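Swapping the processor in the office Dell

July 29, 2024

The desktop in the back bedroom has been slow since January. It does the household accounts, the scanning and not much else, so I put up with it for months, but once it started taking longer to open a spreadsheet than I took to read it I decided to spend a bit of money. A new computer seemed daft for what we use it for. I ordered a second-hand processor from Loketti, one step up from the one it came with, and a tube of thermal paste from Malinowski. The two together were less than a week's shopping.

I had changed memory and drives before but never a processor, so I read the service manual twice and then left it a fortnight. Most of that fortnight was spent not wanting to do it.

The first job was clearing the desk. The machine lives underneath, between the filing box and the wall, and getting it out means moving the printer, the lamp and a stack of magazines I keep meaning to take to the recycling. I put an old bath towel down so the case wouldn't scratch the top. Then I unplugged everything and held the power button in for a few seconds, as the manual says to.

The side panel came off without a fight. There was a good deal of dust along the bottom and in the front grille, and I got most of it out with a soft paintbrush and the vacuum cleaner held well back. I unplugged the fan and undid the cooler screws a little at a time, going from corner to corner. They are the sort that stay attached to the cooler, so there was no chasing them round the case. The cooler didn't want to lift. The old paste had set hard, and I had to twist it gently left and right for a minute before it let go.

I cleaned the paste off with kitchen roll and a drop of isopropyl alcohol. After that it was a matter of pressing the lever down, moving it sideways from under its catch, and letting it come up.

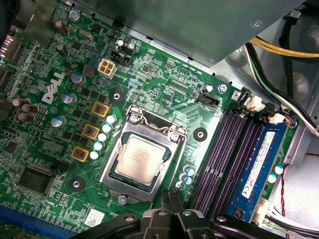
The processor in its socket with the load plate open.

It is a tidier board than I expected, and having the parts labelled is a help. Dell print the names in small white letters, so you can find the CPU markings without the diagram.

Lifting the old processor out is simple if you hold it by the edges and go straight up. Underneath are the pins, which are very fine and which everybody warns you about. I put the new one in as soon as the old one was out so there was less time for me to drop something on them. There are notches that only match one way round. It should sit flat under its own weight, and mine did. Closing the lever takes more force than feels right, and it creaks. I stopped halfway the first time, went back to the manual, read that this is normal, and carried on.

I used a blob of paste the size of a small pea and let the cooler spread it. The screws went back in the same corner to corner order. Then the fan plug, which I nearly forgot.

It didn't start properly the first time. The power light came on and the screen stayed black. I took the memory out, pushed it back in until it clicked, and tried again, and that time it came up with a message about the processor having changed. I pressed the key it asked for and it went on to the desktop as usual.

Spreadsheets open quickly now and the scanner software no longer stalls between pages. The fan is a touch louder when it is working hard, though you have to be sitting next to it to hear. I have left the side panel off for the evening so I can check that nothing is rubbing, and the old processor is in the box the new one came in, in the drawer with the spare cables.

The magazines are still on the landing.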